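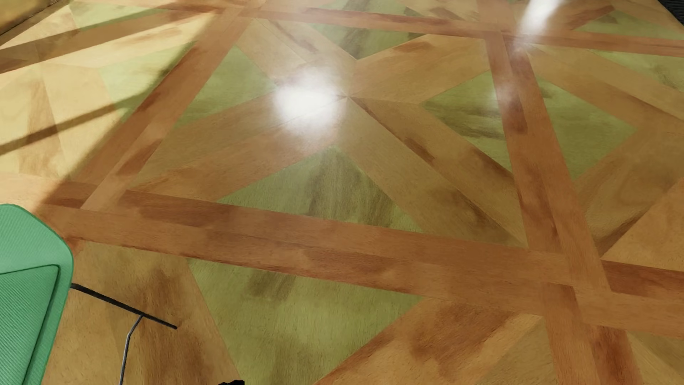
Can the Vakel mop our hall floor by itself yet, with no one standing over it?

Mostly, on a plain open floor, but it still gets muddled around chair legs and bright glare, so please stay close by for the first few runs.

Ticket 818, opened 30 October 2023 by Magdolna Kun

Hello Magdolna, and thank you so much for the long, kind note! Fault 77 means the unit lost its map partway through. Could you draw the curtains, tuck the chairs away and start a fresh map? It may take a couple of tries, and mine at home certainly did.

Status: waiting on customer
Lajos Somogyi, Civard support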